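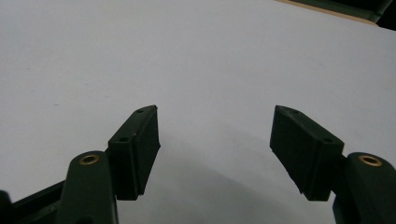
Subject: Re: [ratia-quilters] Joining the rows, and a plea for backing

Hello all,

Josefina, thank you for this, and I'm sorry it has taken me until nearly midnight to answer. I had meant to write after tea but then I got the iron out, and you know how that goes.

Josefina Pereyra wrote:
> Has anyone got a good way of keeping hexagons in order once
> they're laid out? I had the whole of the left side arranged on the
> spare bed and the cat went through it. Also, do we still want the
> navy for the border, or did we go off it? I have 12 flowers done
> and could bring them in February.

Oh, the cat! I did laugh, but only because mine has done the same (twice). What I do now is thread each row on a length of strong cotton, straight through the middles, with a big knot at the left-hand end and a scrap of paper pinned to it with the row number. Then you can pick the whole lot up and hang it on a door handle. Afia Agyeman puts hers in old envelopes, which takes up less room, but I can never remember which way up they went in.

Please do bring your 12 flowers, they will be very welcome. I went through my notebook this evening and we have 1,879 hexagons sewn in, out of the 2,552 on Graciela's chart. I know some of you remember it as 3,000, and it was, but that was before we took the two outside rows off because it wouldn't have fitted anybody's bed.

As for the navy, we haven't gone off it, but there is less of it than I thought. I have enough for the top and both sides and then I run out, a bit short of the bottom. If anyone has a piece of plain navy cotton tucked away, even a faded one, would you let me know? Graciela thinks a dark green would do for the bottom edge and I am slowly coming round to it.

The plea is for backing. An old double sheet would be perfect, washed soft, nothing with polyester in it please, as the needle squeaks and it drives me mad.

One last thing, whoever left the little curved scissors in my biscuit tin, they are safe and I've been using them!

Love to all, and keep stitching,
Florencia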